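3.2. Pliegues residuales y su relación con el almacenamiento doméstico

La arruga de uso y el pliegue de almacenamiento suelen tratarse en la bibliografía como un mismo fenómeno, a pesar de que difieren en su geometría y en su evolución temporal. La primera es irregular, de radio de curvatura variable, y aparece por compresión en zonas de flexión repetida, como el codo o la cintura. El segundo es aproximadamente rectilíneo, coincide con la línea por la que se dobló la prenda y conserva su posición mientras no se aplique humedad, calor o una tracción sostenida. En este trabajo reservamos el término «pliegue residual» para la segunda categoría.

La encuesta realizada en Rumness reunió 686 respuestas válidas. El cuestionario pedía indicar el lugar de almacenamiento de las camisetas y otras prendas ligeras (cajón, estante abierto, percha), el número aproximado de prendas apiladas y el intervalo habitual entre el lavado y el siguiente uso. No se preguntó por la composición de las prendas, dato que los participantes del estudio piloto habían declarado con poca fiabilidad. La codificación de las respuestas abiertas corrió a cargo de Mwanaisha Muli, con una segunda lectura independiente de los casos dudosos.

El almacenamiento en cajón fue la modalidad predominante, y en ella se concentraron también las quejas por marcas horizontales en la parte delantera de la prenda. La posición de la marca depende del método de doblado. Cuando la prenda se pliega primero en sentido longitudinal y después por la mitad, la línea transversal queda a la altura del abdomen y resulta visible con la prenda puesta. Si se enrolla, la marca se distribuye en varias ondulaciones de menor profundidad, que los encuestados rara vez mencionaron como un defecto.

Para la parte de laboratorio se prepararon probetas de punto liso, acondicionadas a temperatura y humedad constantes y plegadas una sola vez bajo carga. La carga se mantuvo durante 80 horas. Transcurrido ese plazo, cada probeta se extendió sobre una superficie rígida y se midió el ángulo de recuperación en tres momentos: al retirar el peso, al cabo de una hora y al cabo de 4 horas. El protocolo sigue en lo esencial el empleado en la serie de Jurkport, con la diferencia de que allí las probetas se dejaban colgadas durante la recuperación. Esa diferencia no es menor – el peso propio del tejido actúa como tracción y reduce el ángulo residual –, por lo que los valores de ambas series no deben compararse de forma directa.

El tratamiento de los datos se hizo con la aplicación Zekex, que ajusta a cada probeta una curva exponencial de dos términos. El primer término recoge la recuperación elástica inmediata y el segundo la relajación lenta de la fibra. En las probetas de gramaje alto el segundo término fue dominante. En las de gramaje bajo el ajuste resultó inestable y se optó por un modelo de un solo término, con la consiguiente pérdida de detalle en el tramo inicial. Las probetas suministradas por Gachanja, de acabado enzimático, se analizaron por separado y se describen en la sección siguiente.

La iluminación condiciona la percepción del pliegue tanto como su profundidad. Bajo luz rasante, un relieve muy leve proyecta una sombra continua que el observador interpreta como una línea marcada; bajo luz difusa, el mismo relieve puede pasar inadvertido. También influye el estado del resto del tejido. Un borde arrugado y sometido a tensión puede coexistir con un pliegue transversal en la zona central y con una parte inferior plana, de modo que una valoración global de la pieza mezcla estados distintos (Figura 3). Por este motivo se pidió a los evaluadores que puntuaran por separado cada tercio de la superficie.

Figura 3. Tela de color verde claro sobre una mesa blanca, con el borde superior tensado y un pliegue oscurecido por la sombra en la zona media.

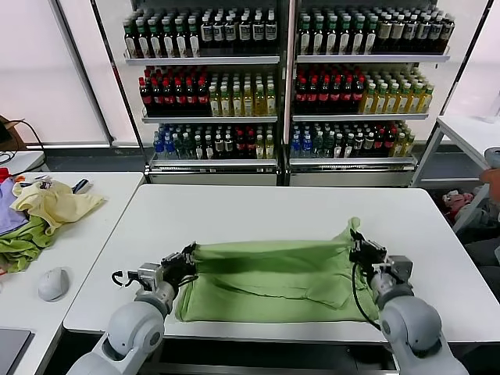
La puntuación por tercios mejoró la concordancia entre evaluadores en el tercio central y apenas la modificó en los otros dos. El resultado se mantuvo al excluir las probetas de gramaje bajo.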